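Bags and Film: Packing Bench Gallery

Rusdale Packing Room
Gallery pages: Bags and film | Boxes | Labels and tape | Shelving

Most of what goes out of the packing room at Rusdale goes out in a clear bag first and a box second. The bags keep dust off and keep small parts together. They are also the part of the job that new starters find most awkward, as thin film creases, clings to itself and slides about on a smooth table.

This page of the gallery is about the bags themselves. The notes on sizes and storage are the same ones we keep in the bench folder, tidied up a little for reading on a screen. We pack for three product lines, Mosby, Bimside and Adeyemi, and the bag sizes below cover all of them.

1. Clear bag standing on the table

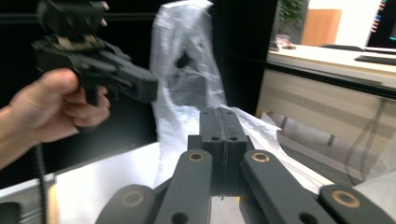

Does a creased bag have to be thrown away?

Creases are fine as long as the film has no holes and the seams are sound. Smooth it with the side of your hand and use it as normal. A bag with a split seam goes in the film recycling sack under the bench.

The bag is crumpled and stands up from the tabletop, with its lower part spread out over the work surface. A flat, semi-transparent sheet of plastic lies diagonally across the table to the right of it. Clear film shows up mainly by its highlights and its folds, and a flat sheet can be easy to miss on a pale table. Run a hand over the surface before putting anything down.

Sizes we keep

Small bags are used for Mosby fittings and anything else that would rattle in a box. They come flat in bundles and live in the top drawer.

Medium bags take most of the Bimside range. The opening is on the short side. Fold the top over twice and tape it once in the middle. Two pieces of tape are harder to open and do not hold any better.

Large bags are for Adeyemi covers and panels. They are 900 mm wide and come in boxes of 1,000. Please finish one box before opening the next. In December we had three part boxes open at the same time and the count sheet was wrong for most of the month.

Flat sheets are cut from the roll at 880 mm. We tried 841 mm to match the edge of the large paper sheets, but it left too little to fold under on the bigger panels, so we went back to the longer cut. The old length is still pencilled on the cutting guide and should be ignored.

2. Large bag, spread over the work area

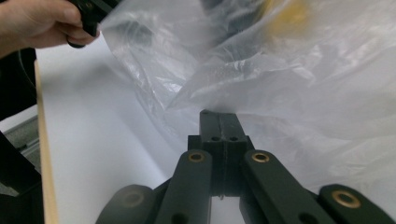

R. Packing Room Editor

A large translucent bag takes up a lot of room once air gets into it. The film is thin and crinkled, and it billows and drapes over whatever is near. There is a flat white surface beside it, with a narrow strip of light wood along one side. Some darker shapes and a soft yellowish patch show faintly through the plastic.

Opening a large bag

Lay the bag flat with the opening towards you. Rub the top edge between finger and thumb until the two layers part, then slide one hand in as far as the wrist. Shaking the bag open fills it with air and usually knocks something off the table.

If the layers will not part, try the other corner. One side of the opening often has a slightly longer lip. Please do not lick your fingers, as there is a damp sponge in a dish by the tape.

Put the item in with its heaviest end first. Hold the opening with one hand and press the air out with the other, working from the closed end. Leave a little slack at the corners of panels. Film pulled tight over a corner will split in the van.

Storing bags between jobs

Unused bags go back flat. Anything that has been opened and not used can be folded in half lengthways, then in half again, and put in the tray marked Opened. Use these first the next morning.

Rolls are stored lying down on the bottom shelf with the loose end tucked under. A roll stood on its end picks up dents along the edge, and every sheet cut from it will have the same nick.

Keep film away from the heater. It does not need to touch it to curl.

Bags with printed warnings are kept separately, on the left of the second shelf. They are used for all orders going to shops.

Page last updated Jun 17, 2025. The Boxes page has the folding order for the Bimside double-wall carton, and the Labels and tape page has the new position for the Adeyemi address label.

Next page: Boxes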